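Madska: firmware abierto para relojes con pantalla de tinta electrónica

¡Bienvenidos al repositorio! Madska es un firmware libre para la placa Magsi, un reloj de muñeca que se programa en JavaScript o en C, como prefiera cada cual. Empezamos con un prototipo que apenas daba la hora y ya tenemos notificaciones, cronómetro, podómetro y una tienda de esferas que crece sin parar (¡gracias a todos los que mandáis parches!).

Novedades de la versión 39

El gestor de energía se ha reescrito entero. Svitlana Hordiienko rehízo la cola de eventos y ahora el procesador duerme entre actualizaciones de pantalla, con una mejora que se nota muchísimo en la autonomía. También hay soporte para siete idiomas nuevos en los menús, y las tildes y la ñ por fin se dibujan bien en la fuente pequeña.

Instalación

1. Clona el repositorio con sus submódulos: git clone --recursive
2. Conecta el reloj por USB y mantén pulsado el botón lateral hasta que vibre.
3. Ejecuta make flash desde la carpeta principal.
4. Empareja el reloj con la aplicación Flurkatow, versión de marzo o posterior.

Si el paso 3 falla en Linux, revisa las reglas de udev en docs/permisos.txt. Casi siempre es eso.

Datos de prueba

La carpeta muestras/ trae 1.827 registros del acelerómetro en CSV, con columnas para tiempo, x, y, z y actividad. Los etiquetó Tegan Halliday a mano, una paciencia admirable. Podéis usarlos para entrenar vuestro propio contador de pasos; el límite del búfer en el reloj es de 3.000 muestras, así que conviene trocear las series largas.

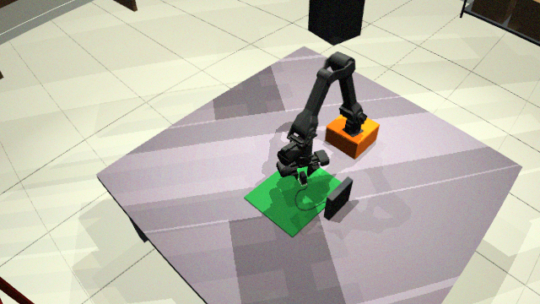 Cómo colaborar

Abrid una incidencia antes de empezar algo grande, y para arreglos pequeños mandad el parche directamente. Las esferas nuevas van en caras/, con su icono y un LEEME. Nikola Nowicki revisa las traducciones y Leokadia Kozłowski todo lo que toque el Bluetooth.

Licencia

Código bajo MIT, datos bajo CC BY 4.0. Última revisión de este archivo: 18 de enero de 2025.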